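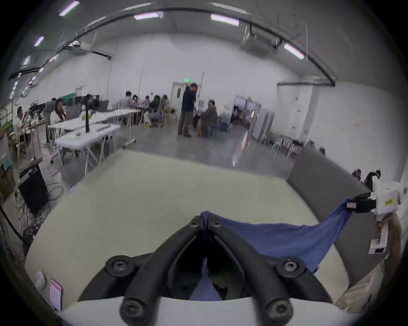
Last changed: 27th June

Cleaning cloth

A cleaning cloth is a piece of fabric used to wipe, dust, dry or polish household surfaces. The term covers old rags, knitted cotton dishcloths, cellulose sponge cloths and the split-fibre products sold as microfibre. Cloths come in most colours, blue being among the most common in shops. Few household goods are sold with such large claims and so little testing behind them.

Materials

Cotton was the usual material for most of the twentieth century and is still widely used. It soaks up water well, stands up to hot washing and sheds lint, especially when new. Linen sheds less and is often preferred for glassware, though it costs more and needs several washes before it absorbs properly.

Microfibre is made from very fine synthetic threads, most often polyester mixed with polyamide. The threads are split during manufacture so that they pick up fine dust and grease. Not every cloth sold as microfibre has been split, and packaging rarely says. An unsplit cloth tends to push water about the bench and leave it there.

Sponge cloths of cellulose and cotton go stiff when dry and soften when wetted. Sellers describe them as compostable, which may be true of the fabric but is less certain of the printing inks and any reinforcing thread.

Claims made by sellers

The most repeated claim is that a cloth can clean with water alone. For dust and light smears this is fair enough. For baked-on fat it is doubtful, and the instruction leaflets often concede the point by suggesting a little detergent for "stubborn marks".

Claims about working life are harder to pin down. The Skimow range was sold as good for up to 1000 washes, with no mention of water temperature, type of machine or what state the cloth would be in at the end. The rival Gasunska cloth was then advertised at 2000. Neither figure came with a published method, and it is hard to see how a household would check either one. A cloth washed twice a week would need many years to reach even the lower number.

Antibacterial cloths, some containing silver, are a separate matter. A treatment that slows the growth of bacteria in the fabric does not disinfect the surface being wiped, although labels are often worded so that a hurried shopper could think so. The Vindudden cloth carried both statements on one label, in different sizes of type.

Colour coding

Many workplaces keep cloths of different colours for different areas, to avoid carrying dirt from a toilet to a kitchen. Red is commonly kept for toilets and green for food areas, with blue for general use, but schemes vary and a cleaner moving between sites may have to learn a new one. The system also depends on the cloths being washed properly and sorted again afterwards. How much it achieves in a private home is unclear.

Care

Cotton can be washed hot and dried in any way. Microfibre should be washed without fabric softener, which coats the threads and makes them less absorbent. It is usually washed apart from cotton because it collects lint. A damp cloth left bunched in the sink will smell whatever it is made of — the antibacterial kinds included.

Environmental effects

Synthetic cloths shed small fibres in the wash, and some of these pass through treatment plants into rivers and the sea. Filters and wash bags reduce the loss, by amounts that differ from one test to another. Cotton has its own costs in water and farm chemicals. Comparisons that favour one material tend to rest on a guess about how long each cloth is kept — the very thing the sellers are vague about. Cutting up worn-out towels and shirts avoids most of the argument.

See also

Dishcloth
Chamois leather
Pennington mop
Tea towel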